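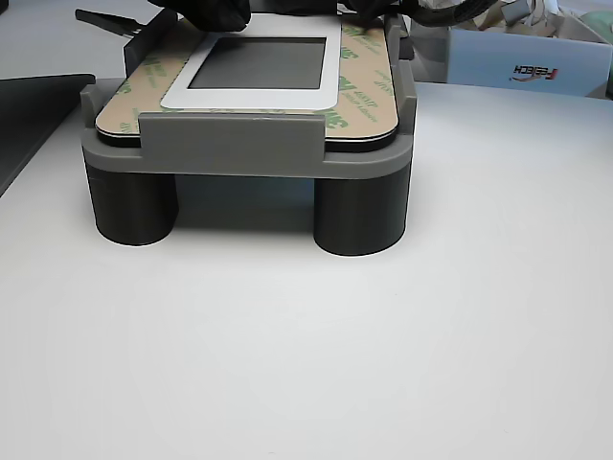
# Nantana Paisan – Wannasri (2LP, gatefold)

We've been playing the test pressing of this one to everyone who comes near the shop, and now we can finally sell it to you! Wannasri is Nantana Paisan's third album and her first for Lostcombe, and it's the one where her rapping and her singing stop taking turns and start happening in the same breath. If you only know her from the Dallstead tapes, the size of the sound will be a surprise (a lovely one, we hope).

The record runs to 70 minutes over four sides. Montri Suwannarat produced most of it, with Svatopluk Oravec on double bass for the whole of side three, which is all one long piece and our favourite stretch by a mile. Lamai Panyasiri sings on two tracks. Listen for her on "April Keys" – she comes in so quietly behind the second verse that we missed her the first few times.

## What you get

- Two black LPs in lined inner sleeves
- Gatefold sleeve with the full lyrics in Thai and English, translated by Sunee Yimyam
- Download code for the album plus the instrumental of "Bekum"
- A fold-out poster (folded twice, so expect creases) 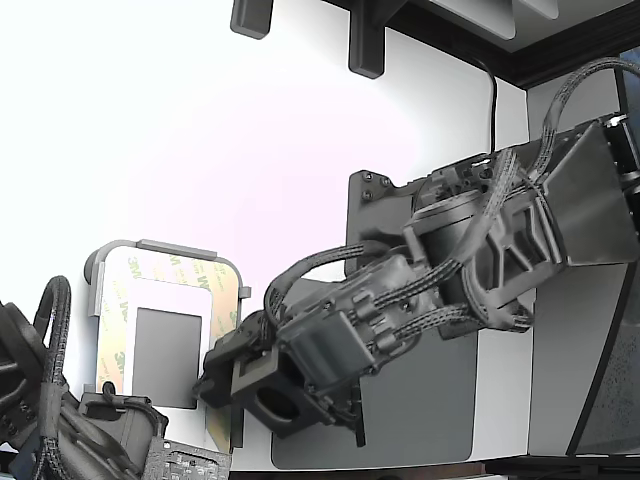
*Dark grey robotic arm with braided black cables.*

## Pressing and price

600 copies, hand-numbered on the back. 341 went in the pre-order, so the rest are up for grabs from today, June 16, 2023. The price is £20 plus postage, and you can add a second record to the same parcel without paying any more for delivery.

It's cut at 33 and it's cut fairly loud. Side two has a lot of low end on it, and on a light tonearm "Bekum" can get a bit lively, so check your tracking weight before you go blaming the record. On a decent setup it's gorgeous – the kick drum has real air round it, and you can hear the bass strings buzz.

Copies with a bumped corner are kept aside and sold at the counter for less. Ask if you'd like one!

**Cat. no.:** LOST 20
**Format:** 2 x 12", 33 rpm
**Label:** Lostcombe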